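Prallthorpe Kitchen Automation Project
Progress report to the Eshun Fund, second reporting period
Prepared by Augustina Bonsu, project lead, Givik Catering

Summary

The two-arm station at Prallthorpe is now in daily use for practice and in limited use for production. It handles opening and closing the oven door, turning the oven knobs, and moving prepared trays between the counter and the oven. Staff still load the trays, check the food and plate it. Spending is within the approved budget. One milestone, unattended running during the afternoon break, has been moved to August.

Background

Givik runs the staff kitchen at Prallthorpe and supplies two smaller sites from it. The grant pays for a trial of robot arms on the reheating work, which takes up much of the morning and is the job people most often ask to be rotated off. The work means standing at the counter, bending to a hot oven, and repeating the same few motions for two hours or more. Before the trial, nine people shared it on a rota.

The aim set out in our application was to move that work to the station without cutting anyone's hours, and to report on what happened to the jobs around it. We were asked after the first report to say more about the second part, so this report does.

Work completed this period

Both arms were mounted and wired in the first three weeks. The supplier, Flasov, came on site for four days to set the reach limits and train the people who would be recording demonstrations. Training was meant to take two days and took three. The extra day went on the emergency stop procedure, which we wanted every member of the kitchen team to practice, including those who will not be working at the station.

We recorded 900 demonstrations. In each one a member of staff guides the arms through a task from start to finish while the cameras at the wrists record. Of these, 283 were thrown out. Most of the rejected recordings came from the first two weeks, when people were still learning how fast to move, and from a batch made with one camera set to the wrong exposure. The remaining recordings were used to train the current version.

We started with a countertop oven and not the large one in the main kitchen. It draws less power, it can be replaced cheaply if it is damaged, and its door and knobs call for most of the same motions. Practice takes place in the side room next to the dry store, where the arms can be run without anyone needing to walk past them.

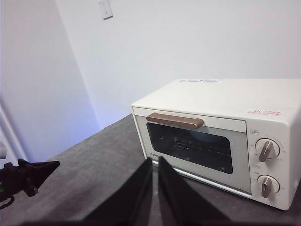 Page last changed: 2/5/26

The oven used for practice is a white Toshiba model with a long brown handle across the top of the door and two round knobs, one above the other, at the right of the front. The handle gave us little difficulty. The fingers can get behind it from several angles and the door does not need a precise pull. The knobs have been harder. The grip on each one is narrow, and if the fingers close even slightly off center, the knob turns partway and stops. We tried softer finger pads for a week. They held the knob better but slipped on the door handle, so we went back to the original ones and slowed the approach instead.

The glass in the door is dark, and the wrist camera does not get a good enough view through it to judge whether food is done. We had hoped to use it for that. For now a member of staff opens the door and checks with a probe, as before. The food safety log is still filled in by hand and signed by the person who took the reading.

Results so far

Door opening and closing is reliable enough that we no longer keep a second person at the station for it. Knob turning still needs someone nearby. When it goes wrong, the arm stops and waits, and the operator sets the knob and presses resume. Tray transfer works with the shallow trays. It does not work with the deep ones, which are too heavy when full for the arm to lift level, and we do not plan to pursue those under this grant.

Production use began in the last month of the period, on two mornings a week. On those mornings the station has been used for the vegetable and pastry trays only. Meat and fish stay with the staff until the checks described above have been reviewed.

Changes for staff

No one has lost hours. The reheating rota has gone from two people per morning to one on the days the station runs. The second person now goes to cold preparation, which was short-handed, or to packing for the two outside sites.

A new role of station operator has been set up. Four people have trained for it and three currently do it. The fourth went back to her previous duties at her own request, as she found the waiting tedious and preferred to be cooking. The role carries a small hourly supplement paid from Givik's own budget, and we have committed to keeping it after the grant ends.

Cecilia Frimpong, who supervises the morning shift, held short meetings with the team every two weeks. The points raised most often were:

Noise. The arms are not loud, but the stop alarm is, and it sounded often in the early weeks. The volume has been lowered and a light added.

Pace. Several people felt that they were being hurried by the station when a tray was ready and they were not. The operator can now hold the next tray with one button, and no record is kept of how often it is used.

Recording. Staff asked who sees the camera recordings. The wrist cameras point at the work, but hands and sometimes voices are picked up. Sound has been switched off, recordings are kept on a machine in the office, and only Flasov's two engineers and I have access. A written notice to this effect is on the board by the lockers.

Sore wrists and shoulders were the main complaint about the old rota. Fewer people have mentioned them since the change, but the period is too short to draw anything from that. We will repeat the written survey before the next report.

Budget

We spent just over 4,000 dollars on installation and electrical work, against a slightly higher estimate. A further 300 dollars went on replacement finger pads and a spare cable, which had not been budgeted and was taken from contingency. Staff time for recording demonstrations was higher than planned on account of the rejected batch. Givik has absorbed the difference and is not asking for it to be covered.

Problems and risks

The main risk is the dependence on Flasov for retraining. When a new tray type comes in, the station has to be shown it and the supplier has to update the system, and the last update took eleven working days. We have asked for two of our own people to be taught to do this. Flasov has agreed in principle and a date is being arranged.

The second is counter space. Moving the station into the main kitchen means giving up a stretch of counter next to the pass. Two layouts have been drawn. The team prefers the one that keeps the walkway at its present width, though it puts the arms farther from the sink and makes cleaning down slower.

Next period

Record further demonstrations of knob turning, with all three operators taking part.
Train two staff to carry out updates on site.
Agree on the layout for the main kitchen and get a quote for the electrical work.
Repeat the staff survey.
Test unattended running during the afternoon break, now planned for August, if the knob work has improved enough by then.

We would like the Fund's agreement to the new date for the last item. No additional money is requested. Questions about the staffing section can go to Cecilia Frimpong and all others to me.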